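Truvstead Residents' Bulletin
2020-12-22
Dining and Common Rooms

Shared Fruit Table Continues Through the Winter

The House Services Office is pleased to confirm that the shared fruit table, introduced in October on a trial basis, will remain in place through the winter months. Residents of both the Jitaru and Zanditwood wings are welcome to use it at any hour when the common rooms are open.

During the trial, 1,405 pieces of fruit were taken from the table. Very little was discarded, and the office has accordingly raised the standing order with Zolline from 40 pieces per delivery to 50. Deliveries will continue to arrive 2 times a week, in the morning.

The arrangement of the table is deliberately simple. Fruit is kept in the woven basket, and a bowl is set out beside it for anyone who wishes to make a selection before sitting down.

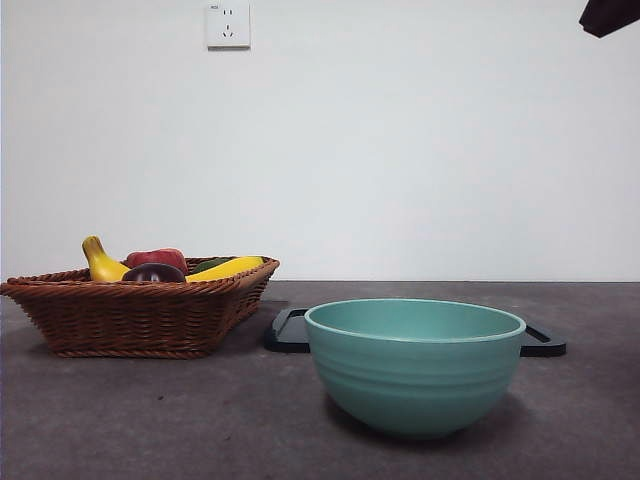
The fruit basket and bowl on the common room table.

Residents are asked to observe a few courtesies. Please take fruit from the top of the basket and avoid pressing or turning over the pieces underneath, as bruised fruit spoils quickly and affects the rest. Fruit that has been handled should be kept by the person who picked it up. Peels and cores belong in the covered bin by the door - they should not be left in the bowl or on the table.

The square mat should stay on the tabletop. It may be lifted for wiping, but several mats have found their way to other rooms since October, and the office would be grateful for their return.
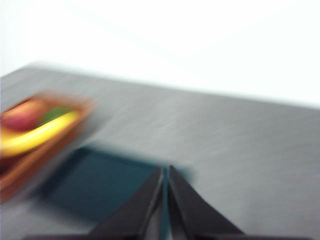 Teal mat and fruit basket, common room.

Bowls are rinsed and dried each evening by the kitchen staff. A resident who finds a bowl in need of washing earlier in the day may exchange it for a clean one at the serving hatch. Bowls may be carried to the reading room, provided that they are returned by the close of the evening meal. 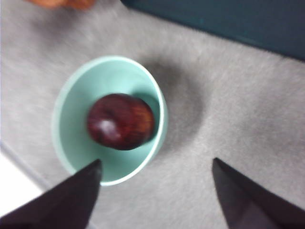
Requests for particular kinds of fruit may be written on the sheet at the serving hatch. Apples remain the most frequent request and will be included in every delivery. Other kinds depend on the season and on what the supplier has available. Residents with allergies or dietary restrictions should speak with the kitchen directly - the sheet is read only on delivery days.

The table will be stocked as usual over the holidays.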